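# O braço que parava no meio do caminho

Durante quase todo o mês de janeiro, a equipa da Hetik acreditou que tinha um problema de preensão. 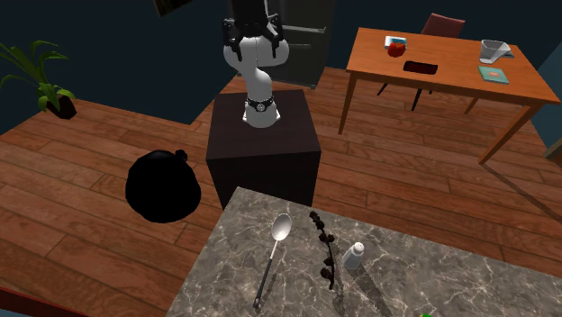

Os relatórios diziam sempre o mesmo: objeto não recolhido, tarefa abandonada. O programa de arrumação, batizado de Resto, corria todas as noites numa cozinha simulada, com um único braço montado num pedestal ao lado da bancada. A ordem era simples. Pegar num utensílio, levantá-lo, pousá-lo noutro ponto. Em 133 tentativas, 52 terminaram sem que os dedos chegassem a fechar.

A primeira reação foi mexer na garra. Aumentou-se a força, baixou-se a velocidade de aproximação, alterou-se o ângulo de entrada dos dedos. Perderam-se assim duas semanas. A taxa de falhas ficou onde estava, e numa das noites até piorou.

A pista veio do registo das juntas, que até então pouca gente abria por ser longo e difícil de ler. Nas tentativas falhadas, o braço imobilizava-se antes de chegar ao utensílio e ficava parado até se esgotar o tempo da tarefa. O controlador Hatus, responsável pelo movimento, tinha recebido um aviso de colisão iminente e cumprido o que lhe competia. O relatório final, porém, não distinguia uma paragem de segurança de uma preensão falhada. As duas coisas saíam com o mesmo código, o 6.

Faltava saber com que é que o braço ia colidir. A resposta estava na geometria invisível da simulação. Cada objeto tem uma forma que se vê e outra, mais grosseira, que serve para calcular contactos. Numa atualização da biblioteca de objetos, a escala das formas de contacto tinha sido convertida duas vezes. Um utensílio fino ocupava, para o controlador, um volume muito maior do que o desenhado no ecrã. O braço desviava-se de uma coisa que só existia nas contas.

O erro foi corrigido numa tarde. A discussão que se seguiu levou mais tempo, e foi ela que trouxe o caso para fora da empresa.

O mesmo controlador estava instalado em Hulme, num laboratório de ensaios com um braço físico. Ali as formas de contacto eram medidas à parte e a falha não se manifestou. Mas o código 6 era idêntico, e quem lá trabalhava tinha o hábito de repetir a tarefa sempre que ele aparecia. Repetir depois de uma preensão falhada é rotina. Repetir depois de uma paragem de segurança, sem ir ver o que a provocou, é outra conversa — o obstáculo pode ser uma mão.

A revisão dos registos de Hulme encontrou 2 casos em que o braço foi relançado após um aviso de colisão. Em nenhum houve feridos nem danos no equipamento. Os dois foram tratados como incidentes, e o botão de repetição passou a exigir confirmação no local.

Na Hetik, as paragens de segurança têm agora código próprio e interrompem a série inteira até alguém consultar o registo. As noites rendem menos tentativas do que antes. A equipa pondera retomar a série automática nos ensaios simulados, mantendo a interrupção obrigatória no braço físico, mas a decisão ainda não foi tomada.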